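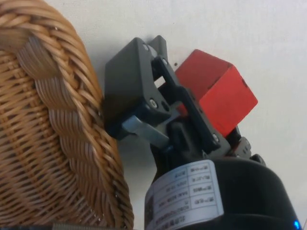 The gripper and the red cube, beside the wicker basket at Gomia.

Touran Soltani wants 400 examples of one robot arm dealing with one red cube and one basket. By August she had 254. I asked what the arm would know at the end of it, and she said that depended on what I meant by know.

Fair enough. But Gomia is selling this as a machine that learns household work, and a household has more in it than a cube.
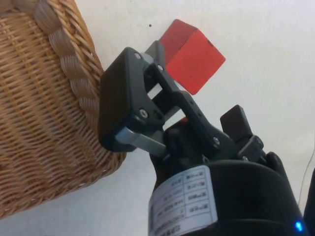

What the numbers leave out

Saqib Marwat, who used to collect the same kind of data at Bukow, thinks the count is the wrong thing to brag about. "Give me 100 messy ones over 400 on a white cloth," he told me. Soltani says clutter comes in stage 2. She wouldn't give me a date for it, and the sales brochure doesn't mention stages at all.

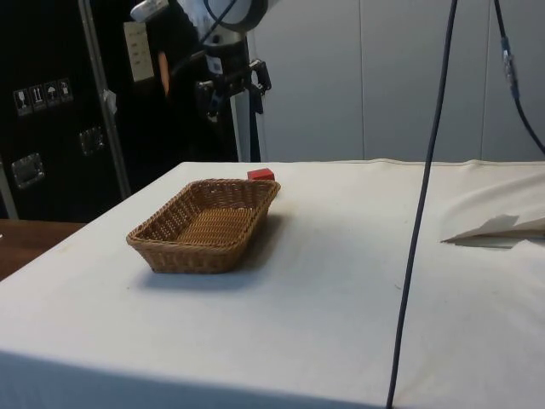 The basket and cube on the white-covered table, with the arm behind them.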